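4.3 Setting up the wrist camera

Do this section after the arm has been leveled and before any bags are loaded. It applies to the Culteo cell with the 14 mm bracket. For the older bracket, see 4.5.

Caution: Press the stop button and wait for the amber light before reaching past the guard.

1. Loosen the two bracket screws half a turn. Do not remove them.

2. Slide the camera into the bracket until it clicks, then tighten the screws by hand.

3. Run the cable along the inside of the forearm and clip it in place. Leave enough slack for a full turn of the wrist – a tight cable will pull the connector loose.

4. Switch the arm on and open the Wi panel. Choose Camera, then Live.

5. Send the arm to the check position. The wrist should stop 410 mm above the floor. If it stops anywhere else, go back to 3.2.

6. Jog the wrist sideways until a grout line between two tiles shows in the live view along with the edge of the white panel.

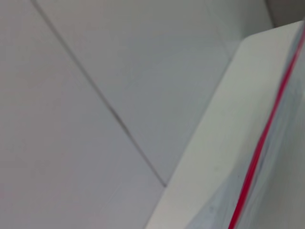

7. Turn the focus ring slowly until the line is sharp along its whole length, then lock the ring with the small set screw.

8. Set exposure to 470 and save. The panel shows code 779 when the settings are stored.

Note: Clean the lens with a dry cloth only. Sprays leave a film that looks like poor focus.

If code 779 does not appear, repeat step 8 once. If it still fails, restart the panel and begin again at step 4. Spare cables and brackets are ordered through Lemia.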